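# The Year I Applied for Everything

I kept a spreadsheet. It had 147 rows by the time I stopped adding to it, and each row was a job I had applied for between one January and the next. I was working in the accounts office at Drillivier at the time, which makes pump fittings, and I was bored right down to my shoes. So every night after dinner I opened the laptop, found three or four openings that sounded vaguely like me, changed the company name in my cover letter and hit send. Once I forgot to change the name. (Sorry, Tilto. I'm sure I would have loved being part of the Isutcombe family from your offices.)

Out of those rows I got 11 replies that were written by a person. Two of them were from the same person, saying no twice.

I had a theory back then, and plenty of my friends had it too, that looking for work was a numbers game. Send enough and something sticks. And it does feel good! You send four applications, you close the laptop, you've had a productive evening. I slept great that spring. I just didn't get any interviews.

What changed my mind was lunch with Vasiliki Chrysikopoulos, who used to hire for a shipping office and now does it for Mitsotakis-Vlachou, a midsize firm that handles freight paperwork. I asked her to look at my cover letter and be mean. She read it standing up, waiting for our sandwiches, and asked me what I wanted to do all day. I said something about leveraging my skills in a dynamic environment. She said, "No, on a Wednesday at two o'clock. What are you doing?"

I had no idea. I really didn't! I'd been so busy being flexible that I had never pictured a single hour of the job I was asking for.

She told me about one opening she'd posted the year before, a plain office coordinator spot, that drew 526 applications in a week. She didn't read them all the way through and she didn't pretend to. She read the first few lines and looked for some sign that the writer had read the ad. Most of the letters could have been sent to a dentist. The woman she hired had opened with a question about the filing deadlines mentioned near the bottom of the posting, and whether the team split them by port or by client.

So I went home and tried it her way, grumbling. I gave myself a limit of two applications a week. Before I wrote a word I had to call or email one person who did that kind of work and ask them about their Wednesday. This was awful at first. I'm fine at parties and terrible on the phone, and I wrote out my opening line on an index card and still managed to introduce myself with the wrong last name.

But people like talking about their work — way more than I'd guessed. A scheduler at a bus depot kept me on the line for most of my lunch break. A guy who ordered parts for a cannery talked me out of applying there, kindly, and gave me the number of his cousin. I crossed whole categories off my list. Anything with a sales target, gone. Anything where I'd be the only person in the building, gone. I had been applying for both kinds for months.

I also let myself look at industries I'd skipped over because the words scared me. 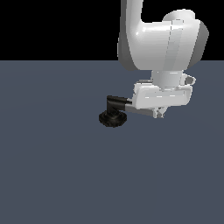 *A white robotic arm holding a small black object, in a computer rendering.*

My letters got shorter. The old one was a full page, and the new ones ran to two paragraphs and a phone number. I quit calling myself a team player. I said I was good at finding out why two numbers that should match don't, and I told one story about a missing pallet of gaskets.

It took me nine letters. The fourth got me an interview that I blew by talking too fast. The seventh got me a very nice rejection with an actual tip in it (move the gaskets up top). The ninth was for a purchasing desk at Isutcombe, and I've been there ever since. On Wednesdays at two I'm usually arguing with a supplier about freight, with a cup of tea, and I enjoy it more than I should admit in print.

I did hang on to the spreadsheet. My nephew is starting his own search and he told me last weekend, pretty proudly, that he'd already sent out 103 résumés. I asked if he had called anybody. He looked at me like I'd suggested the telegraph.

I gave him the index card.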